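7th November
By Agnes Gillies

Can a machine do the tidying up yet? I put that to Edgars Rebane at Cludel, and he was good enough to give me most of an afternoon and two cups of tea. Picking things up off a table is where they begin - dull work, he admits, but every chore in the house has a bit of it somewhere.

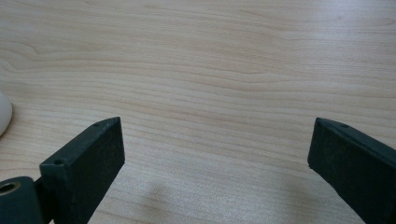
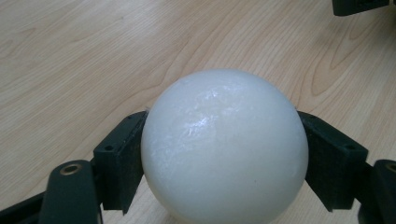 Gripper fingers at the wooden tabletop, open in the first picture and closed on a white ball in the second.

Edgars hopes to get through up to 200 tries a day by July, and after that he'd like to move on to socks, bless him. I shall be doing my own washing for a good while yet, I think - but do write in if you've had better luck at home.

Last updated 7.15 pm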